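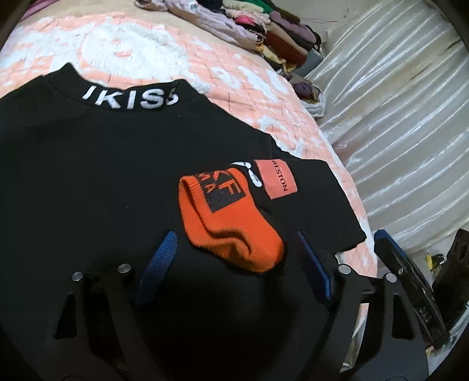
Handing Over a Household Job and Leaving It Handed Over

Posted 26 Feb 2019 in Running the Place

For several years I was paid to delegate. I had a department of 45 people at Kragh, which made pump housings, and I went on two residential courses about letting go. Then I would come home and re-stack the dishwasher after someone else had stacked it, muttering.

What follows is what I've managed to carry across from the office to the house. Some of it came from the courses. Most of it came from getting it wrong next to the sink.

Give away the whole job

"Can you help with dinner" is a request for an assistant. You will then spend 40 minutes telling the assistant where the colander is. If you want to stop thinking about Tuesday-type dinners altogether, the other person has to decide what it is, check whether you have it, buy what you don't have, cook it, and deal with the pan. A job with the deciding left out stays your job, and now you also have a member of staff.

Write down where the job starts and stops. Laundry in our house used to stop at "dry," and there were baskets on the landing that had been dry since June. It now stops at "in a drawer." We argued for a whole evening over whose drawer, and that went on the sheet as well.

One sheet per job

Take a single side of paper. Put on it what the job is, how often it happens, what "finished" looks like, where the supplies live, and the one thing that goes wrong. Tape it inside the cupboard door nearest the work. Mine for the water softener says:

Salt when it drops below the line. Blocks, two at a time. Wipe the rim or the lid won't seat. It will beep for a while afterward. Let it beep.

If you can't get it on one side, you have two jobs, or you have opinions. Opinions go on the back, where they can be ignored in peace.

Masking tape holds well on painted doors and comes off cleanly if you don't leave it up for years. For the cupboard over the kettle use a plastic sleeve, as steam turns a sheet of paper into a limp rag in a few weeks.

Say the standard out loud before, never during

You probably have a standard for a clean bathroom. You probably have never told anyone what it is, and you're saving it for when they fail to meet it. Say it at the start, in plain terms: mirror without spots, hair out of the drain, floor done behind the toilet as well as in front of it. Then go somewhere else in the house. I recommend the garage.

Hovering is the big one. On the second course they made us sit on our hands, physically, while a colleague assembled a small crane out of kit parts. I lasted two minutes. At home I find it helps to have a radio on and a door closed.

Accept a different route

Towels folded in thirds, towels folded in half, towels rolled up like something in a hotel. They all dry a person. If the towel is clean and it's in the closet, the job got done, and your method was a preference you'd been passing off as a rule.

There are a few real rules and you should keep them real by having very few. Ours are:

Raw chicken goes on the bottom shelf of the fridge, on a plate with a lip.
Bleach is used alone, with the window open, and never with the descaler or anything else.
Knives go in the rack point down, or get washed by hand right away. They don't go in a sink full of suds.
The lint screen gets emptied every load.
The saw is unplugged before anyone touches the blade.

Everything else is negotiable, including how the dishwasher is stacked. I typed that last part slowly.

Don't take it back

The bin has not gone out. It's ten at night, it's raining, and the collection is early. You could do it in less than a minute. If you do, the bins are yours again, and everybody in the house will know it by breakfast even if no one says so.

Leave it. Have one full bin for a week. Put the smelly stuff in a bag in the freezer if you must (fish skins, mostly) and label the bag, please, because we once nearly had it with rice.

There are exceptions. Leaking, burning, or likely to hurt somebody, you step in. Ugly, late, or a bit sticky, you don't.

The ten-minute weekly meeting

I resisted this, having sat in enough meetings to know what they do to a person. But a short one on a fixed evening beats a long string of remarks delivered over your shoulder while you're looking for scissors.

Stand up for it. We stand around the kitchen counter. Anyone can ask three things: what's broken, what have we run out of, and does anybody want to be rid of a job. Complaints about how a job is done wait for this meeting, and you'd be surprised how many of them have evaporated by then. Mine about the butter knife in the jam didn't, and it was heard, and it was outvoted.

No minutes. Well, one line on the calendar if a job changes hands.

Do not serve snacks or it will run to an hour.

Swapping jobs

Swap once in a while so that more than one person knows how to bleed a radiator. At work we called this cross-training and made a chart of it, with colored dots. At home you just need two people for each job that would be a disaster if one of you was away: shutting off the water, resetting the breaker, lighting the boiler, giving the cat its pill.

Walk through the water shutoff with everybody in the house, including teenagers. Have them turn it themselves. Ours was so stiff that I was the only one who could move it, and that isn't a plan. If yours is stuck, don't lean on it with a wrench and hope. Have a plumber free it or replace it. Then give it a turn off and on a couple of times a year.

A word about apps

I tried one called Ondenine, which gave points for chores. It was fun for a while. Within the first month one member of the household had 2,854 points, largely by wiping the same counter, and the gutters had not been touched. You get what you count. I'd heard that said in a conference room by a man with a laser pointer and nodded at it, and then I went home and did it anyway.

We also had the Rorkeo wall planner, with magnets. The magnets were good. They now hold up the takeout menu.

What does work for us is a cheap whiteboard with three columns: job, who, last done. Use a fine-tip marker and write the date small. If the old ink won't wipe off, go over it with fresh dry-erase marker and wipe while it's still wet. For ink that's been up there since the dawn of time, rubbing alcohol on a paper towel, then a damp cloth.

Handing over in the workshop

The same rules hold out there, with sharper edges. If you share a bench, split it by task instead of by territory. One of us looks after sharpening, one looks after glue, finishes and throwing out what's gone off. "Everybody keeps it tidy" produced a bench with roughly 3,000 screws on it in no order of any kind.

Write the date you opened a tin on the lid and on the side, too, as lids wander. Wood glue that comes out stringy or lumpy should go. Oily rags get spread flat outdoors to dry, away from anything that burns, or go under water in a metal can with a lid. Never in a heap in the corner. That one's on the real-rules list as well, now that I look at it.

If you lend a tool to a neighbor, that's delegation too. Agree on when it's coming back. My good clamps went up the road to somebody at Ivov, the cabinet shop, and I was too polite to name a day, and I now visit them.

When someone hands a job to you

You'll be on the receiving end eventually. I was given the school lunches. I was told the standard (eaten, or at least opened), shown the shelf, and left alone. By the second week I was sending in the sandwich cut the way I like it, and I was informed at the counter meeting, standing up, that squares were fine but the crust end goes on the left.

It's on the sheet now, inside the bread cupboard.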